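Nostora Community Health Fund
Asthma home visits – where we are, August 2020

Hi Piret,

You asked for something short this time, so I'll skip the budget table (Pascal is sending it separately) and just tell you how it's going.

The big news is that we're visiting again! We started back up in June, on porches and in driveways at first, and most families are now fine with us coming inside for a few minutes if we mask up and keep the windows open. Phone visits carried us through the spring better than I expected, but you can't check an inhaler technique very well over the phone. I had one dad describe what he was doing for ten minutes and it sounded perfect. Then I saw him do it in June, and he was breathing out when he should have been breathing in.

We said we'd enroll 100 kids by the end of the grant year and we are going to make it, I'm pretty sure. The Tirero side of town filled up first, which surprised me. Sigita Raudsepp has been doing the school nurse calls over there and she's very hard to say no to.

Spacers: we bought 400 and they're nearly all handed out. I'd like to move $875 from travel to supplies to cover another order. We've barely touched travel this year, for obvious reasons. Can you let me know if you need a form for that or if an email is okay?

The mold and dust checklist got a rewrite. The old one ran to six pages and families just stopped reading. Maarja Venckus cut it down to 2 and put the cheap fixes first – mattress covers, washing bedding hot, fixing the drip under the sink. The Spanish version is with our translator now.

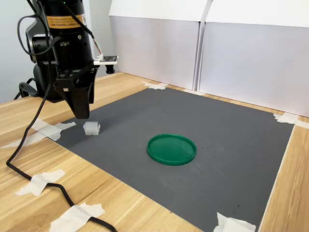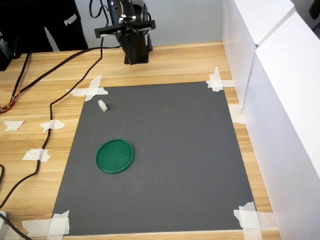 What's not going well is the pharmacy refill reminders. The texts go out, but a lot of the numbers we have are old, and Ellesska Pharmacy can't share updated ones with us without a signed release. We have a release now. Getting it signed is slow, and I'd guess we won't have useful refill data before winter. I'd rather tell you that today than in the final report.

One staffing thing: Maarja is going down to three days a week this fall and Sigita is picking up the extra visits. No change to the total hours.

Call me any time after lunch if you want to talk through the supplies money.

Zane Lepik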